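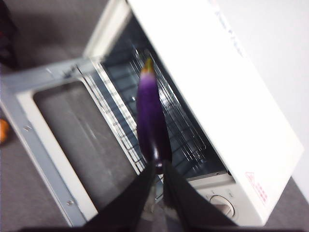
An eggplant held at the open door of a toaster oven, seen from the gripper side.

Share 140 | 2 comments

Cathal Mac Mathúna does not like demonstrations. He has been to a lot of them, he says, and in his experience the object is always a foam cube.

"A cube tells you the motor works," he says. "I knew the motor worked. I want to know what happens when the thing being held is heavier at one end and has a skin on it."

Mac Mathúna is the applications lead at Drircombe, which sells the Prokum, a two-finger gripper kit for small robot arms. The kit comes with the fingers, the drive unit, a wrist camera, a mounting plate and the control software. It is sold to test kitchens, university labs and small firms that already own an arm and do not want to build the end of it themselves. The price at the time of writing is $1,183, with a second set of fingers included and the arm not.

We spoke in June, in two sittings, the second of them with Teresa Dunne, who writes the Prokum's control software and was willing to be more specific about its limits.

The subject for most of the first sitting was ovens. Drircombe's standard exercise for a new kit is to put a piece of produce into an ordinary countertop toaster oven and take it out again. Mac Mathúna chose it after looking at what customers were sending in as support requests.

"It was all the same problem in different clothes," he says. "Reach over a thing that sticks out, go into a thing that is dark, put the object on a surface with holes in it. An oven has all of that for very little money."

The thing that sticks out is the door. On a drop-down design it lies in the approach path when open, and the fingers have to clear it with the object already in hand. A short object can be carried low. A long one held upright needs headroom it may not get once it reaches the opening, so at some point the wrist has to roll and lay it over. When the roll takes place is left to the user, as a setting in the software. Dunne recommends doing it outside the oven.

"People want to do it late, since it looks smoother," she says. "Then the top of the object meets the casing. I would do it over the door and go in flat."

The rack is the second difficulty. Bright wire against a dark cavity is hard on a small camera, and when the wrist is moving the rods smear. The Prokum's software does not try to find individual rods. It looks for the front edge of the rack, fits a plane, and lowers the object until the finger current changes.

I asked whether that was a polite way of saying it feels its way down.

"It is feeling its way down," Dunne says. "The camera gets you to the right place. Contact tells you when to stop. I don't trust the picture for the last part of the move and I have said so in the manual."

The camera has a fixed focus and no light of its own. Drircombe tried a ring light on an early version and dropped it when reflections from door glass and polished metal caused more trouble than the dark had. Users with a dim room are told to put a lamp behind the arm.

On eggplant specifically, Mac Mathúna has opinions. He considers it a better test than an apple. It is smooth, it tapers, and the grip point is a long way from the far end, so a small error in angle at the fingers becomes a larger one at the tip. He prefers a grip near the base with the stem end free, and he sets the closing force low.

"You can hold it by the middle and everything looks very stable," he says. "Then you get to the opening and your fingers are in the way."

The supplied fingers are black and wedge-shaped, with a replaceable pad on the inner face. The pads are the part of the kit that draws complaints. Devendra Bhatt, who runs a small food-equipment lab and has been using a Prokum on a Postma arm, told me by phone that he changes his more often than he would like.

"The grip is good when they are new," he says. "They pick up grease and then the force setting you saved is the wrong force setting. I clean them before every session now. It should say that on the first page and it is somewhere near the back."

Mac Mathúna accepts this. The next printing of the manual will move it forward. He is less willing to move on heat. The Prokum is not rated for use in a hot oven, and Drircombe's exercise is run with the oven unplugged. Several customers have asked for a heat-tolerant finger. He says one is being looked at and would not give a date.

Bhatt's other reservation is the door itself. The kit as sold can pull one down, but he has not found a setting that does so without dragging the oven forward, and he opens his by hand. Dunne says a heavier appliance solves it. She also says a routine that lets the fingers follow the arc of the hinge is in testing on the Esden branch of the software, which existing owners will be able to install at no charge.

Round knobs are not supported. I asked about them twice. "You can turn one," Dunne says. "I would not promise you where it stops."

2 comments

Bülent Aksoy
Does the mounting plate fit the older Postma wrist or only the current one? The product page lists both and the drawing shows one.

Arturo Gentile
Agree about the pads. Dish soap and a soft brush, then let them dry completely before you recalibrate.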